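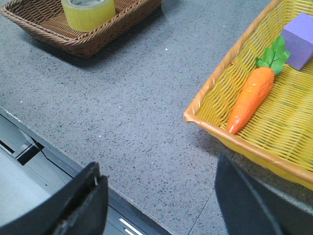

May 2019
Second week at Sarkora

Training went long tonight. Suryani Subramaniam had us on kicking for the first hour, left foot only, and I shanked most of mine into the fence. My calf was tight from Sunday so I taped it before the run and again at the break. It held up fine.

We did center bounces after that. I rucked against the tall girl who came over from basketball in January, same as me. She jumps early. I got my hand to it more often than she did once I worked that out, but I kept knocking it straight to her side.
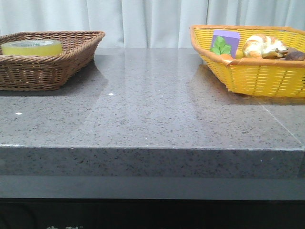
Suryani wants me to start in the ruck against Lidaline and then rest forward. They beat us 62 to 21 last time and I only had 3 kicks. I'd like to get to 11 this time, though she says to forget kicks and watch where the rovers are standing.

Netball finals clash with the away game at Govindasamy. I have to tell one of the coaches by Monday and I haven't picked. Mom thinks netball. Washed my boots, ate late, calf on ice now. Bed.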